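Interim Progress Report: Handling of Soft and Slender Items from Hand-Held Demonstration

Prepared for the Wadden Programme Office by the Broma Laboratory
Project lead: Antigoni Drakos

1. Position at the end of the period

Work under the second objective has gone forward on the agreed plan. The recording stage is complete, with 900 demonstrations accepted into the main set. Training has begun on the first version of the control model, known within the project as Vistum. The third objective, transfer to the fixed arm, has not yet started and remains planned for the next period.

2. Method

Demonstrations are recorded with the hand-held gripper, so that the operator's movements and the camera view are captured together. The tasks were chosen by Yi-chun Man to cover items which deform under light pressure and items which turn in the grip. The skewer task combines both: the stick must be held at one end while the soft pieces along it are left unharmed. Each operator completed 20 practice attempts before any recording was accepted.

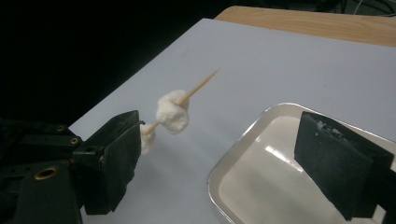
Broma Laboratory, November

The skewer task has proved the most demanding of the group. With two white puffs threaded on a thin wooden stick, a hold at the very tip of one finger leaves most of the length unsupported, and small errors of angle at the grip become large ones at the point. Stavros Karras has therefore added a separate label for the angle of the stick at the moment of release. Relabelling of the earlier recordings is under way.

The rough rubber pads give a firm hold on wood but pick up residue from soft foods. Cleaning between sessions is now part of the written procedure -- operators had previously followed their own practice.

3. Matters for the Programme Office

Two changes to the plan are requested. The first is to move the comparison of pad materials ahead of the fixed-arm trials, under Polyxeni Sfakianakis. The second is to extend Markos Raptis's time on the data review until relabelling is finished. Neither change affects the total budget.

Results from the first trained model will be included in the next report, together with the revised labelling guide.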